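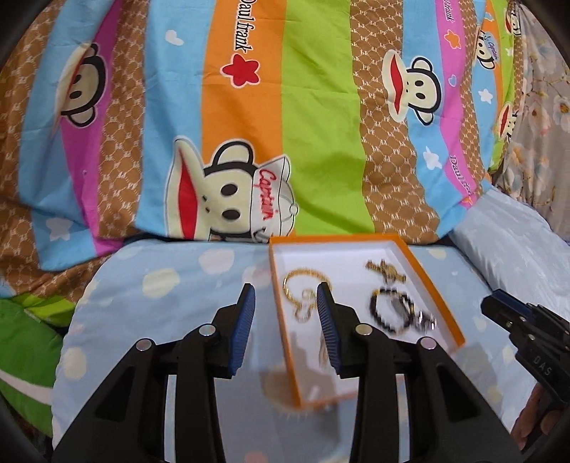
Jewelry in a shallow tray with an orange rim.

Why Do Some Metals Change Color?

Many people keep a ring, a chain or a pair of earrings for years. Over time, some of these pieces lose their shine and turn brown or black. This change is called tarnish.

Tarnish is a thin layer that forms on the outside of a metal. It begins when the metal meets certain gases in the air. Silver reacts with gases that contain sulfur, and the new layer looks yellow at first, then brown, then black. Copper reacts with oxygen and with water in the air. After many years outdoors, a copper roof may turn green.

Gold is different. Pure gold hardly reacts with air at all, so gold coins found in the ground can still be bright. Pure gold is also very soft. Jewelers mix it with other metals, such as copper or silver, to make it stronger. A mixture of metals is called an alloy.

What is rust?

Rust is the red-brown material that forms on iron when it meets water and oxygen. Tarnish on silver stays in a thin layer - rust can flake away and let the damage go deeper.

Try it at home

Ask an adult to help you with this activity. You will need three dull copper coins, a small bowl, some white vinegar and a teaspoon of salt.

Stir the salt into the vinegar. Place the coins in the bowl and wait for six minutes. Take them out, rinse them well with water and dry them with a paper towel. Compare them with a coin that was not in the bowl. Wash your hands when you have finished. Do not use old or valuable coins, and never put jewelry in the mixture.

Words to know

Alloy: a mixture of a metal with one or more other materials.
Sulfur: a yellow element found in some rocks, and in eggs and onions.
Tarnish: a dull layer on the outside of a metal.

Text: Kaja Kivi. Last reviewed 28/09/2025.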